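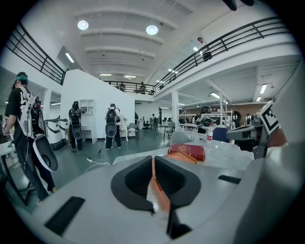
Wer entscheidet, welche Handgriffe das Vutus-System übernimmt?

Die Abteilung, in der die Handgriffe anfallen, legt das zusammen mit der Einsatzleitung fest. Vor der Freigabe wird die Liste im Team besprochen und am Arbeitsbereich ausgehängt.

Start Handbücher Ersatzteile Schulung Kontakt

Suchbegriff eingeben Suchen Erweiterte Suche

Kategorie: Einrichtung und Betrieb, Vutus Handgreifer

Kapitel 4: Umstellung eines Arbeitsbereichs
Stand: Mai 2020

4.1 Für wen dieses Kapitel gilt

Dieses Kapitel richtet sich an Schichtleitungen und an alle Beschäftigten, die mit dem Handgreifer Bewegungen vormachen. Der Einbau der Roboterzelle ist in Kapitel 6 beschrieben. Die Angaben beruhen auf der Umstellung im Werk Prokasberg, wo Retouren und Kleinteile bis dahin vollständig von Hand eingelagert wurden.

4.2 Was sich an der Arbeit ändert

Während der Umstellung gibt es zwei Rollen. Die vormachende Person führt den Handgreifer und erledigt damit die gewohnten Griffe. Die begleitende Person richtet den Tisch her, führt das Protokoll und achtet auf Laufwege. Beide Rollen werden in jeder Schicht getauscht.

Nach der Umstellung übernimmt die Zelle das Umlegen der freigegebenen Artikel. Beim Team bleiben die Sichtprüfung, alle Sonderfälle und die Entscheidung über beschädigte Ware. In Prokasberg waren zu Beginn 646 Artikel gelistet, davon wurden 393 freigegeben. Der Rest wird weiterhin von Hand bearbeitet, vor allem Beutel und Glas.

Hinweis: Die Aufzeichnungen dürfen nicht zur Leistungsbewertung verwendet werden. Namen werden im Protokoll durch Platznummern ersetzt. Die Zuordnung liegt bei der Einsatzleitung.

4.3 Arbeitsbereich vorbereiten

1. Tisch freiräumen, bis nur noch die Gegenstände für die laufende Aufgabe darauf liegen.
2. Stühle so weit zurückschieben, dass man von drei Seiten an den Tisch treten kann.
3. Kabel und Steckdosenleisten aus den Laufwegen nehmen. Was liegen bleiben muss, mit einer Kabelbrücke abdecken.
4. Beleuchtung einschalten und für die Dauer der Aufnahme nicht mehr verändern.
5. Personen im Raum informieren, auch auf Galerien und in Durchgängen.

VORSICHT: Stolpergefahr. Mit Rucksack auf dem Rücken ist der Boden hinter der eigenen Ferse nicht einzusehen. Rückwärtsgehen vermeiden.

4.4 Rucksack anlegen und Handgreifer prüfen

1. Rucksack vor dem Anlegen auf eine feste Fläche stellen und die Gurte ganz öffnen.
2. Rucksack aufnehmen, zuerst den Hüftgurt schließen, dann die Schultergurte anziehen. Eine zweite Person hilft dabei.
3. Finger des Greifers auf Risse und Schmutz prüfen. Beschädigte Finger paarweise tauschen.
4. Marker mit einem trockenen Tuch abwischen. Keine Aufkleber in der Nähe anbringen.
5. Greifer fünfmal vollständig öffnen und schließen. Hakt die Bewegung, Gerät beiseitelegen und im Protokoll vermerken.

VORSICHT: Quetschgefahr. Nicht zwischen die Finger fassen, solange der Hebel betätigt wird.

4.5 Aufnahme durchführen

1. Aufgabe von der Karte laut vorlesen.
2. Aufnahme starten und das Signal abwarten.
3. Gegenstand in normalem Arbeitstempo greifen und ablegen. Es wird kein Tempo vorgegeben.
4. Fehlgriffe nicht wiederholen, sondern zu Ende führen und als Fehlgriff markieren.
5. Aufnahme beenden, Tisch neu herrichten.

Nach etwa 40 Minuten wird abgelöst. Die Ablösung gilt auch, wenn eine Aufgabe noch nicht fertig ist. Für jeden Artikel werden 100 gültige Durchgänge benötigt, verteilt auf mehrere Personen. Linkshändige Durchgänge zählen voll mit.

Hinweis: Wer nicht vormachen möchte, bleibt in der begleitenden Rolle. Eine Begründung ist nicht nötig.

4.6 Übergabe an den Regelbetrieb

Im Januar meldete die Spätschicht in Prokasberg, dass die Zelle zwar lief, die Sonderfälle sich aber an einem einzigen Platz stauten. Štěpánka Ondrejka hat daraufhin die Übergabe geändert, und diese Fassung gilt jetzt für alle Standorte:

1. Vor dem ersten Lauf festlegen, wer Sonderfälle annimmt. Mindestens zwei Plätze vorsehen.
2. Alle Beschäftigten des Bereichs am Not-Halt einweisen, auch Aushilfen.
3. Eine Woche lang parallel von Hand weiterarbeiten.
4. Besprechung mit dem Team ansetzen. Artikel, die dabei beanstandet werden, gehen zurück in die Handbearbeitung.

Fragen zur Rollenverteilung: Svatopluk Urban, Einsatzleitung Trasirholm. Ersatzfinger und Gurte sind über das Lager Cisternas zu bestellen, bitte mit Platznummer.

Weiter mit Kapitel 5: Protokoll und Datenablage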